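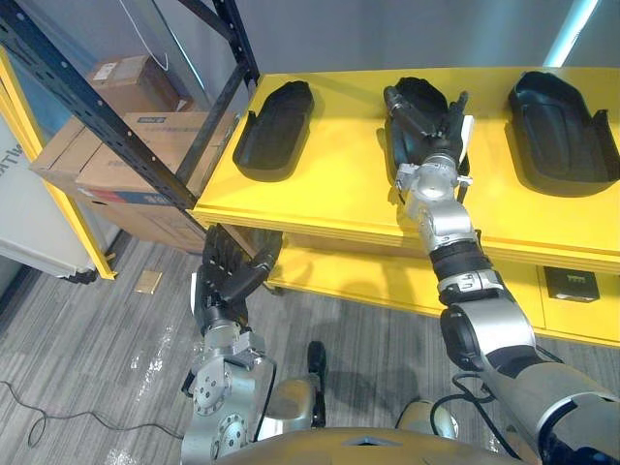 Right hand in the middle tray, left hand waiting at the front of the shelf.

I have spent most of this spring on trays. The job sounds small: teach Garel, our two-armed robot, to handle black trays on a yellow shelf. To do that we need examples, a lot of them, and every example comes from a person driving the arms through the motion while the cameras record. Our target for the first round was 200 good ones. We passed that in January and found it wasn't close to enough, so the target became 1000.

As of May 28, 2019 we have 1294 recordings on disk. That includes the bad ones, which we keep in their own folder. 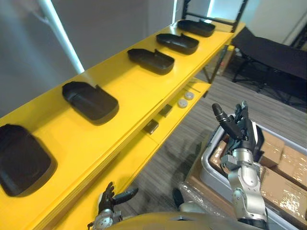

Five trays in a row on the top shelf.

Subira Lema does most of the driving. She is slower than I am and her data is better. I tend to correct my reach at the last second, and the model picks that up and starts to wobble over the tray. She goes in along one line and stops. When we trained on 80 of hers and 80 of mine separately, you could tell from across the room which model was running.

We change the layout between sessions. Sometimes there are three trays out, sometimes five, and the angles get shifted by hand. 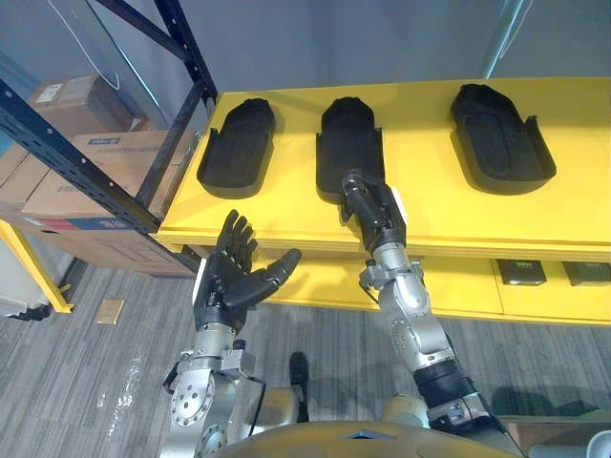 Black on black has been the main headache. Once the fingers are inside a tray, the head camera has trouble finding where the hand stops and the tray starts. We tried more light, which put glare on the yellow top. For now we lean on the wrist camera for the last part of the reach and accept that its view is mostly hardware.
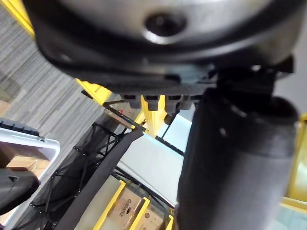
From the wrist: a finger on the right, shelf rails and a Galanz box at the bottom.

Labeling goes through Trisico, a little tool I wrote over a weekend and now regret. It only marks start, contact and end. Subira wants a fourth mark for when the hand pauses, and she is probably right. I'll add it before the next batch, then go back through the old recordings, starting with hers.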